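**Equipment Review: Hollcombe Serving Tray, Light Green**
Purchasing Office, Dining Services
Aug 18, 2022

The Purchasing Office was asked in January to recommend a replacement for the brown cafeteria trays used in the two residence dining rooms and in the place-setting course. The order under consideration is for 4,000 trays, to be divided equally between the two dining rooms at 2,000 each. Samples were requested from three suppliers. Zotach withdrew before samples were shipped, and the Intarasuk tray is covered in a separate review. This review concerns the Hollcombe tray only, as supplied through Grosard.

**General construction**

The Hollcombe is a one-piece plastic tray, rectangular, with rounded corners and a raised rim on all sides. The surface is smooth and has a matte finish. Staff who handled the samples found the rim comfortable to grip with one hand or two, although those with larger hands asked for a slightly deeper edge. There are no molded compartments. The office regards this as an advantage for general service, but managers who serve soup every day may prefer a tray with a recess for the bowl.

**Cleaning and storage**

The samples were washed with the regular dinner load for 9 weeks. No warping was recorded. Two samples came out with faint gray marks near one corner, which were removed with the standard cleaning paste. Trays stacked straight from the machine tend to hold water between them, and the dish room supervisor has asked that they be racked on edge until dry. The existing racks accept the Hollcombe without adjustment. The old trays did not fit these racks well, and the improvement was noted by both kitchens.

Stacks slide more easily than stacks of the old tray. The office recommends a lower stack height on the rolling carts than the one currently posted.

**Color**

The tray is sold in light green, tan and dark gray. Light green was selected for testing at the request of the dining rooms. Coffee stains show on it sooner than on the brown trays. Opinion on this point was divided, and the office takes no position except to note that a stain which can be seen is more likely to be washed off.

**Use at the table**

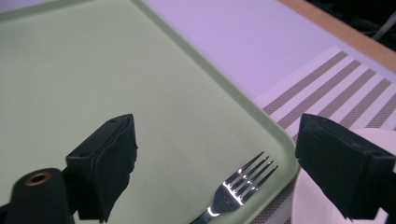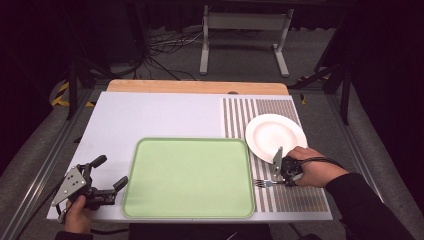
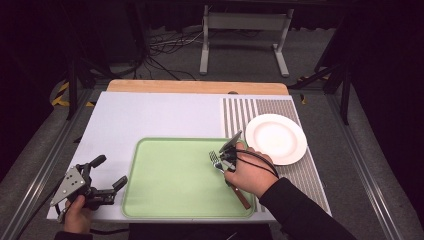 Noise was the most frequent complaint about the old trays, and the office gave it particular attention. Flatware set down on the Hollcombe makes a duller sound than it did on the brown trays, and the difference is noticeable in a full room. A fork laid directly on the green surface is easy to see and easy to pick up, which matters in the place-setting course, where students move flatware from the tray to a mat with a plate already on it. Instructors in that course reported that the tray and a striped mat sit comfortably side by side on the practice table. They also asked whether a smaller size is available. Grosard has confirmed that one is planned but has given no delivery date.

**Recommendation**

The Hollcombe tray is recommended for both dining rooms, in light green, subject to a written warranty on the rim. Grosard should be asked to quote delivery in two shipments of 2,000. The place-setting course may keep its present samples until the smaller size can be examined. Carts should be relabeled with the new stack height before the first shipment is put into service.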